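Kalness Peel-and-Stick Wall Covering
Sold by the roll. Trivov range, matt finish. 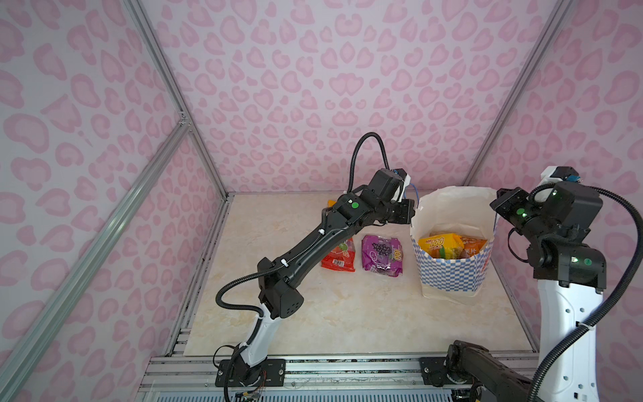
Can I put it up over painted plaster?
Fresh paint needs four weeks to harden first. After that, wipe the wall with sugar soap, rinse and let it dry overnight.

Each roll is 53 cm wide and covers almost 5 square metres. The Trivov range comes in 102 patterns, and we keep 3,000 rolls at the Hsueh warehouse. Please order all you need at once, as shades vary between batches - the batch code is on the end label.

Allow two people for a full-height wall. Peel back a hand's width of backing, line up the top edge and smooth downwards with a felt squeegee (sold separately).

Not suitable for textured paint, bare plaster or shower walls.

Samples are A4 size and posted free. Unopened rolls can be returned within 30 days. For trade orders, ask for Kirsty Pickering.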